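Notes for the display shelf talk, 35 minutes plus questions. Slide cues in brackets. Skip the section on insurance if we start late.

[Slide 1, leave up while people sit down]

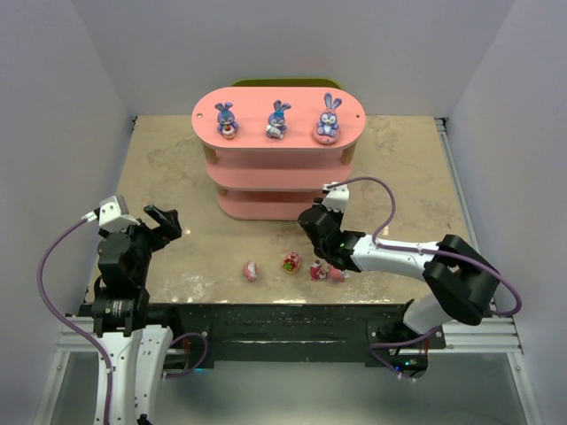
Duygu Ertürk wrote back on the first draft that a talk on selling small secondhand collectibles should start with the money, and that anyone who comes for the cute part will stay through a few numbers anyway. I moved the costs to the front.

## Opening

Say hello. Say how long the talk is. Handouts are by the door, one per household please.

I've been buying and selling small figurines, charms, and shelf pieces out of a spare bedroom in Stescombe for several years. It's part-time. It pays for itself and for a vacation most years. I don't have a store. I rent a table at the Tovwood fair and I sell the rest by mail.

The talk covers four things: what it costs, how to buy a lot, how to sort and price it, and how to pack it. Most of the time goes to pricing, where most people lose money.

[Slide 2, costs]

## What it costs

Start-up, year one: $1,528. Read this out slowly. People always ask again at the end.

That number includes the first three lots, shelving for the bedroom, the postal scale, boxes, and two table fees. It doesn't include gas. It doesn't include my time. If I put my time in at any normal hourly rate, the first year was a loss, and I want to say that before anyone gets excited.

The shelving was a mistake. I bought deep shelves meant for books. Small pieces on a deep shelf get lost behind each other, and I forgot what I owned. I sold those shelves and bought narrow ones. Narrow is better for stock. Stepped is better for a sales table because the back row can still be seen from the aisle.

The scale was a good purchase. Weigh everything after it's packed, in the box, with the label on. I used to weigh the piece alone and guess at the box. I undercharged postage for months.

Ask here: how many people already sell something by mail? If it's most of the room, shorten the packing section.

[Slide 3, buying]

## Buying a lot

A lot is a group sold together for one price. Estate sales, attic clear-outs, a seller who is moving and wants the closet empty.

The biggest lot I ever bought was 235 pieces in banana boxes. I paid too much for it. I looked through the top layer of each box, liked what I saw, and paid. The lower layers were mostly chipped. Go to the bottom of every box. If the seller doesn't want you to, thank them and leave.

Things to check before you offer:

- Ears, tails, fingertips, hat brims. Anything thin breaks first.
- The underside. Look for a maker's mark, old glue, or a sticker covering a crack.
- Smell. Smoke gets into felt and flocking and I've never gotten it all the way out.
- Sets with a piece missing. A short set sells for much less than you'd think.
- Repainting. Hold it up to a window. New paint is usually shinier than what's next to it.

Make one offer for the whole lot. Don't price pieces out loud in front of the seller. As soon as you say one of them is worth twenty dollars, all of them are worth twenty dollars.

Bring cash in small bills. Bring your own boxes and paper. Write a receipt with both names, even for a small amount, and keep it with your tax papers.

Pelex lot story, keep it short. I bought a run of Pelex charms from a woman who was closing out a gift counter. They were still on the cards. I took them off the cards to save room in a drawer. The cards were worth more than the charms. I found that out from a buyer who asked whether I had them, after the recycling had gone out.

[Slide 4, sorting]

## Sorting

Sort the day you bring it home, or as near as you can. A lot that sits in the hallway for a month turns into furniture.

I use four trays. Sell by mail, sell at the table, sell as a bundle, give away. No fifth tray for "decide later." I had one. It filled up.

Mail gets anything over $15 that's sturdy. Below that the postage puts people off. The table gets anything that looks better in the hand than in a listing. Bundles get the ordinary pieces, grouped by color or by animal. Give away is chips, fading, and anything I wouldn't want to explain to a buyer.

Cleaning. A soft dry brush first. After that a cloth that's barely damp, and only on glazed or hard plastic surfaces. No soap on flocking. Don't use tape to lift dust from painted faces. Yes, I did that once. It took an eyebrow.

Write down what you have. A notebook is fine. Mine has columns for date bought, lot, what I paid per piece, where it is, and what it sold for. Divide the lot price by the pieces you can sell, leaving out the ones in the give-away tray. People skip this step, and it makes every piece look cheaper than it was.

[Slide 5, pricing. Longest section, watch the clock]

## Pricing

Look at sold prices, never asking prices. Anyone can ask for anything. Take several recent sales of the same piece in the same condition, throw out the highest and lowest, and price near the middle.

If you can't find any sales, it's either rare or unwanted, and unwanted is far more likely. Put a fair price on it, wait a month, and then cut it.

My rules for the table:

- Every piece has a price on it. Shoppers will put a piece down before they'll ask.
- Round dollars only. Nobody wants to wait for change at a fair.
- A cheap tray at the front edge. Everything in it $2. It doesn't earn much, but it stops people, and while they're stopped they look up at the back row.
- The best piece goes in the back at eye level, never in front where sleeves can catch it.

Elif Naz Bozkurt has the table next to mine at Tovwood and does it the other way, with no prices on anything over $30. She likes to have the conversation. She sells fewer pieces than I do and makes more on each. I tried it for one fair and spent the whole day talking. If you like talking, try it.

Haggling. Decide your lowest price before you leave home and write it in the notebook. I'll take up to 10 percent off for one piece and more for a handful. After two in the afternoon I'm more flexible, and the regulars know it.

Regular customers. Keep a list of what they look for. I have a page for each. When I find something that fits, I send a short message with the price and one photo. I don't hold pieces longer than 5 days without payment. I used to hold them as long as people wanted, and I ended up running a free storage service.

Seasons. Rabbits and chicks sell from February until the spring holiday, and then they stop completely. Pack away what's left. Don't mark it down in summer, because it'll bring full price again the next year. Bears and cats sell all year. Winter pieces start earlier than you'd expect, at the end of summer, and the serious collectors are finished by the time the stores put theirs out.

[Slide 6, the bad listing and the good listing side by side. Read both aloud]

## Listings

Bad: "Adorable vintage figure, must see, great gift." It could be anything.

Good: maker if marked, animal, height in inches, color, condition, every flaw, what's included, how it ships. In that order.

Name the flaws even when they're small. I list a rubbed spot the size of a pinhead. Since I started doing that I've had very few returns, and the pieces sell for the same money.

Don't write "vintage" unless you know the date. Don't write a maker's name with "style" after it to catch searches. Buyers see through it and the sites take it down.

Daylight from the side, plain background, a ruler in at least one photo. Show the underside.

[Slide 7, packing. Skip if the room already ships]

## Packing

Have the two boxes ready on the table for this part.

Tissue around the thin parts first, then tissue around the whole piece, then bubble wrap with the bubbles facing in. Into a small box with no room to move. That box goes into a bigger box with two inches of fill on every side. Shake it. If you hear something, open it up.

I buy my boxes from Botha in flat bundles. Used boxes are fine for the outside if the corners are still stiff. Don't use newspaper against pale pieces. The ink comes off.

Put a slip inside with the buyer's name and address, in case the outer label tears.

## Insurance (skip if late)

My home policy doesn't cover business stock. I didn't know that for two years. Call your agent and ask the question in those words: does this cover items I keep for sale? Write down who you spoke to.

For mail, I insure anything over $50 and photograph it before I close the box.

[Slide 8, handout text]

## Questions

Ones that always come up:

Do I need a license? Depends on the town. In Stescombe it's a one-page form and a small fee. Call the clerk.

Is it too late to start? No. Supply is good right now because a lot of people are downsizing. Prices for ordinary pieces are down and prices for boxed ones are steady.

What do I keep for myself? One shelf. When something goes on, something comes off and gets sold.

Handout has the tray labels, the notebook columns, and the start-up costs line by line. Collect the leftover handouts and both demo boxes before leaving. Room has to be clear by 8:30.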